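We spent most of August teaching by hand, literally, and I'm still a bit giddy about it! Ghizlane and I each recorded 100 demos of one little task for Sanar -- apple onto plate -- with two grippers apiece.

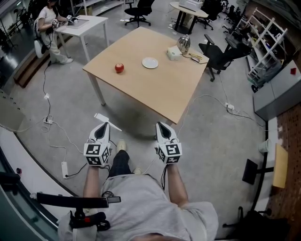
Do you need a robot in the room to collect this kind of data? Hand-held grippers are enough, as long as their position can be tracked well.

We dropped 7 takes for lost tracking (all mine, sigh), and training starts Wednesday -- I'll bring snacks.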